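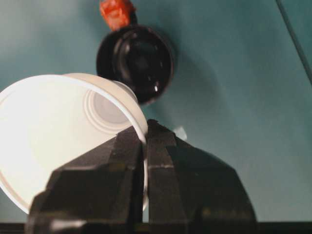 Weißer Becher zwischen den Greiferfingern, gesehen von der Handgelenkkamera.

Startseite > Gelesen & nachgebaut > Roboterlernen

Suchbegriff eingeben ... Suchen

Hudex im Test: Lernt der Arm mit ausgesuchten Demos wirklich besser?

18. März 2024

Ich hatte ja versprochen, mir Hudex vorzunehmen, sobald der Code draußen ist. Im Februar war es so weit, und seitdem läuft das Ding hier fast ununterbrochen. Wer das Paper nicht gelesen hat (verständlich, der Anhang ist länger als der Hauptteil): Es geht um Imitationslernen, also Vormachen und Nachmachen, und um die Frage, welche Vorführungen man der Policy überhaupt zeigen sollte. Die Gruppe aus Drindumport behauptet, dass man einen ordentlichen Teil der Aufnahmen wegwerfen kann und danach besser dasteht als vorher. Das klang für mich erst mal nach einer dieser Aussagen, die genau auf einem Tisch in genau einem Labor stimmen.

Kurz zur Idee, ganz grob. Hudex trainiert zuerst eine kleine Policy auf allem, was da ist. Dann schaut es für jede Demo nach, an welchen Stellen die Vorhersage stark auseinanderläuft, und zwar getrennt für die Kopfkamera und die Handgelenkkamera. Sind sich beide Ansichten uneinig, wird der Abschnitt markiert. Demos mit vielen markierten Abschnitten fliegen raus, Demos mit wenigen bekommen mehr Gewicht. Danach trainiert man die richtige Policy. Mehr ist es im Kern nicht, und das mag ich! Man braucht kein zusätzliches Belohnungsmodell und muss auch nicht nachträglich irgendwas von Hand labeln.

Meine Testaufgabe ist absichtlich unspektakulär: Becher stapeln. Auf der blaugrünen Unterlage stehen ein schwarzer und ein weißer Becher, manchmal liegt auch einer, und der Arm soll sie ineinander bekommen. Ein orangefarbener Klotz kommt als Störer mit dazu. Becher sind gemein, weil die Kopfkamera von oben vor allem Kreise sieht und die Höhe kaum einschätzen kann. Und genau im letzten Moment, wenn es drauf ankommt, schiebt sich der Greifer davor. Dann muss die Handgelenkkamera übernehmen, und die sieht vor allem Finger.
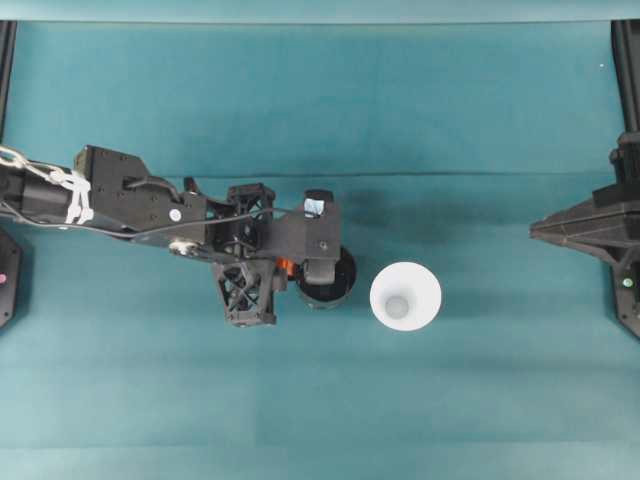

Gilberto Tello schrieb mir nach der Ankündigung, er habe Hudex mit Schrauben und kleinen Dosen probiert und bei ihm habe die Auswahl vor allem die langsamen Demos aussortiert, gute wie schlechte. Ob ich das auch sähe?

Ja, sehe ich, Gilberto, und das ist mein größter Kritikpunkt. Dazu gleich mehr, erst die Zahlen.

Aufgenommen habe ich 228 Demonstrationen, alle selbst teleoperiert, in mehreren Sitzungen und mit schwankender Laune (das merkt man den Daten auch an, nach dem Abendessen werde ich schlampig). Trainiert habe ich einmal ganz normal auf allem und einmal mit Hudex davor. Beide Policies haben dieselbe Architektur und dieselben Trainingsschritte bekommen. Danach durfte jede 100 Versuche machen, mit Startpositionen von einer vorher festgelegten Liste, damit ich mir nicht unbewusst die leichten Fälle rauspicke.

Ergebnis: 80 geschaffte Versuche ohne Hudex, 82 mit. Tja. Im Paper ist der Abstand deutlich größer, und ich habe erst mal alles noch mal kontrolliert, weil ich dachte, ich hätte die falschen Gewichte geladen. Hatte ich nicht. Zwei Versuche Unterschied sind bei dieser Menge natürlich gar nichts, da würde ich keine Schlagzeile draus machen, und wer mir was von Verbesserung erzählen will, soll bitte erst mal mehrere Seeds laufen lassen. Ich habe nur einen, das gehört auch gesagt.

Spannender fand ich, woran es scheitert. Ohne Hudex greift der Arm oft daneben, bleibt dann über dem Becher hängen und zittert so vor sich hin, bis ich abbreche. Mit Hudex zögert er kaum noch. Dafür geht er auch dann beherzt zu, wenn er falsch steht, und schubst den Becher durch die Gegend. Für mich war das beim Zuschauen angenehmer, für den Becher wohl weniger. Wer etwas Zerbrechliches greifen will, sollte sich diesen Tausch gut überlegen.

Und damit zu den langsamen Demos. Ich habe mir angesehen, was Hudex bei mir rausgeworfen hat. Darunter waren ein paar echte Gurken, bei denen ich zweimal nachfassen musste - die hätte ich selbst auch gelöscht. Aber eben auch saubere, vorsichtige Aufnahmen mit liegendem Becher, bei denen ich kurz vor dem Zugreifen gewartet hatte. Beim Warten gibt es halt viele Bilder, die fast gleich aussehen, mal geht es danach weiter und mal nicht, also ist die Vorhersage dort unsicher, also wird markiert. Im Paper steht dazu ein einziger Satz im Anhang. Ich hätte mir einen Schalter gewünscht, der Stillstand vorher rauskürzt. Den habe ich mir jetzt selbst gebaut, sind nur ein paar Zeilen in der Datenaufbereitung.

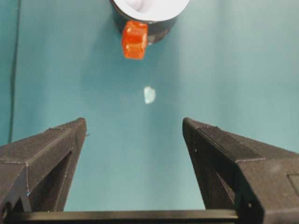

Offener Greifer, weiter hinten der orangefarbene Klotz am Behälter.

Der Klotz hat übrigens weniger gestört als befürchtet. Beide Policies haben ihn meistens ignoriert, auch dicht am Becher. Ich hatte damit gerechnet, dass die Handgelenkansicht durch die kräftige Farbe komplett aus dem Tritt kommt, aber da waren wohl genug Varianten in den Demos. Ohne Klotz in den Trainingsdaten sähe das vermutlich anders aus, das habe ich nicht getestet.

Zur Bedienung. Die Installation ist erfreulich schmerzfrei, die Konfigurationsdateien sind kommentiert, und die Beispieldaten laufen auf Anhieb durch. Weniger schön: Hudex erwartet, dass alle Kameras exakt gleich getaktet sind. Meine sind es nicht, und statt einer Fehlermeldung kamen beim ersten Durchlauf einfach merkwürdige Gewichte raus. Das hat mich einen ganzen Abend gekostet. Bitte, bitte eine Warnung einbauen! Auch die Rechenzeit sollte man einplanen, denn man trainiert ja praktisch anderthalb Policies. Auf einer normalen Grafikkarte geht das über Nacht, am Laptop würde ich es lassen.

Viele haben nach dem Vergleich mit Llanos gefragt. Das ist der andere Ansatz zur Demo-Auswahl, der ganze Vorführungen nach Ähnlichkeit sortiert und die Kameras in einen Topf wirft. Llanos ist schneller und verzeiht schlecht getaktete Kameras, kann aber nicht sagen, an welcher Stelle eine Demo schwächelt. Genau dafür nutze ich Hudex inzwischen am liebsten: Die kleine Zeitleiste mit den markierten Abschnitten ist Gold wert. Ich habe darin gesehen, dass ich beim Absetzen jedes Mal anders loslasse, mal ganz tief, mal schon ein gutes Stück darüber. Wäre mir nie aufgefallen. Beim nächsten Datensatz achte ich drauf.

Würde ich es empfehlen? Als Diagnosewerkzeug sofort. Als Methode, die automatisch Prozentpunkte bringt, nach meinem Test eher nicht, jedenfalls nicht, wenn eine einzige Person alle Demos aufnimmt und die ohnehin recht ähnlich sind. Im Paper haben mehrere Leute teleoperiert, und ich könnte mir gut vorstellen, dass die Auswahl dort viel mehr zu tun hat. Mein Urteil: drei von fünf Bechern, mit Stillstand-Schalter dreieinhalb.

Als Nächstes lasse ich die gekürzten Daten noch mal durchlaufen, diesmal mit drei Seeds. Falls jemand von euch Hudex mit zwei Armen betreibt, schreibt mir gern, vor allem wenn ihr die Taktung in den Griff bekommen habt.

Kontakt | Impressum | © Druseslow | Nach oben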